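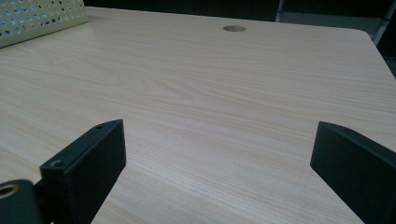

I've had the Lolero on my desk since the end of February, so it's time I wrote something down. It's a hand-held gripper with a camera on it. You squeeze the handle, the two fingers close, and the software records what your hand did so a robot arm can learn from it later. Fivetti sells it as a kit for 2,279, which includes a case, a charger and 3 months of their upload service.

Setting it up took me most of a morning. The printed guide skips a step in the calibration and I only got past it after Fiifi Mensah, who bought his before me, sent over his notes. Once it's done it stays done. I've recalibrated once in 11 weeks, after I dropped it.

The grip itself is good. The trigger is light and the fingers open wide enough for mugs and most food tins. Thin things are harder — I still can't pick up a bank card first time. My wrist starts to ache after an hour, and Tarek Moussa found the same when he borrowed it, so I now stop for tea before that.

The upload service is the weak part. Two of my longer sessions failed near the end and had to be sent again from the start. Support replied the same evening, politely, and told me to use a cable. 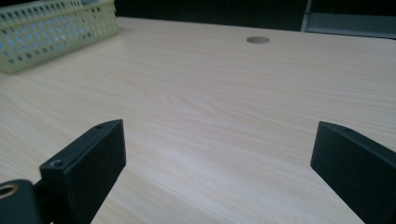

Can you use the kit without paying for the upload service?

You can, as long as you're happy to store the recordings on your own computer and sort them yourself. The recording software keeps working after the trial ends.

I'm letting mine lapse. Rawan Awwad has offered me a go on her Mindwood, and I'll try the bank card with that one too.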